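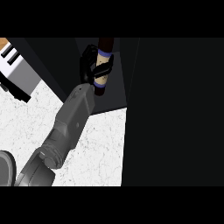 Stovora to Open Its Simulation Lab to Visitors in August

Print | E-mail

Stovora will open its simulation lab to the public for one Monday in August, with demonstrations of the kitchen software it uses to develop and test robot arms. Doors open at 10 a.m. and the last demonstration starts at 3:30 p.m. Admission is free, but places must be booked.

Visitors will watch a simulated arm pick up and hold small household items at a rendered kitchen counter. The demonstrations run in Umby, the company's own simulator, and are shown on a large screen with an operator at the keyboard. Each session lasts 20 minutes, followed by time for questions. Groups are limited to 15 people.

The current Umby library holds 326 objects, including cans, bottles, boxes and dishes. Visitors may choose an object from the library and ask the operator to place it on the counter before the arm makes its attempt. Failed grasps will be shown along with successful ones.

"People usually see the edited version of this work," said Morven Swanson, who leads the simulation group at Stovora. "We will run it live. If the arm drops the can, we reset and go again, the same as we do on any other day."

A second room will be set aside for Fendska, a planning tool that Stovora is developing with the engineering firm Nair. Fendska takes a short written task and breaks it into arm movements. Leandro Bravo, project manager at Nair, will give a talk on the tool at 1 p.m.

"We are at the stage where outside questions help," Bravo said. "Tell us which kitchen jobs you would want done and we will write them down."

Stovora expects around 100 visitors over the day. The lab is on the ground floor and is wheelchair accessible. Children under 12 must come with an adult. Bags can be left at the front desk, and parking is available behind the building.

Bookings can be made through the events page on the Stovora website or by phone during office hours. Schools that want to bring a class should contact the front desk before booking.

Print this release | E-mail this release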